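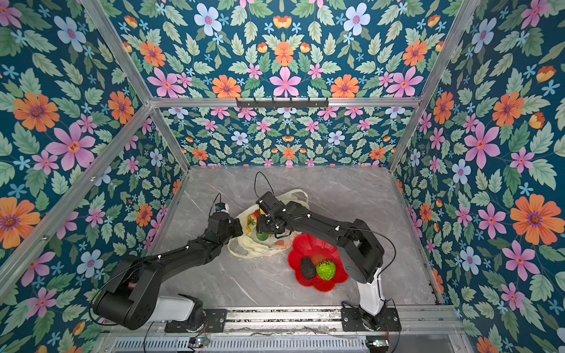 The red flower dish and the shopping bag on the marbled top, with the teal wallpaper behind. Words by Harriet Doucet.

Marjan Ansari has 522 pieces of pretend fruit and veg, and she can tell you where nearly all of them came from. She started with a single lemon, bought for her niece at a toy fair in Pernton and never handed over. "I gave her a jigsaw instead," she says. "She's forgiven me. I think!"

Most of the collection lives in drawers, sorted by colour, but a handful is always out on the counter, and that was where we talked. The wallpaper was the first thing I asked about, all those pink and orange flowers on dark teal. Marjan lit up. "Oh, I love it. I'd had plain white for years and the fruit looked like it was at the dentist's. Then I found the end of a roll at Simões, the decorating shop, and I went straight back the same afternoon for more. Dark green, dark blue, anything deep like that, and suddenly a yellow thing looks really yellow."

The dish is another favourite. It's bright red with a wavy edge like petals, and she bought it for 40 pence from a box under a table. "I had a proper fruit bowl before, quite a grand one, and children wouldn't touch it. They thought they'd be told off. They see a red plastic flower and they're in there up to the elbows."

What does she look for in a piece? Bumps, mainly. She picked out the sugar apple, which is bright green and knobbly all over, and talked about it for a good five minutes. "Apples and bananas are everywhere, and they're fine, I've got lots of them. But I grew up with people arguing over which market stall had the best mangosteens, so when I found a maker who does one with the little green leaves on top, well, I rang my mum."

That maker is Brurkia, a small firm whose paper catalogue she keeps by the kettle. The current one lists 105 kinds of fruit, and she has gone through it with a pencil.
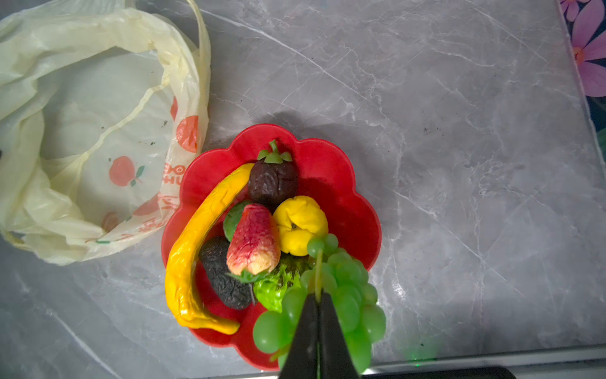 "The rose apple is the one visitors ask about," she went on. "They pick it up and say, is it a pear? Is it a pepper? And I get to tell them! It's shaped like a bell, it's that lovely mottled pink and cream, and if you've never eaten one you've no idea what you're holding. I like that much more than a perfect strawberry. Grapes I'm fussy about. I want separate beads on a stem, so the bunch flops over the side of the dish the way a real one does. The moulded ones in a solid lump, no, sorry, I leave those on the shelf."

She is just as keen on the bag. Everything that goes out on loan to playgroups travels in an ordinary thin carrier with handles, and she has turned down several offers of a nice basket. "Unpacking the shopping is the game. They have a rummage, they can sort of see a bit of red or green through the plastic, and they start guessing. The bag comes home with me afterwards, mind you, I don't leave it with little ones."

I asked what was missing from the drawers. A durian, she said at once, a good spiky one, and a quince. She has also been after an old Prarkero price list, which a friend swears mentions a wax fruit set from 1815. Marjan has her doubts about the date but would very much like to see it.

The next loan goes out in April, to a nursery that has asked for "anything green". She had already started a pile.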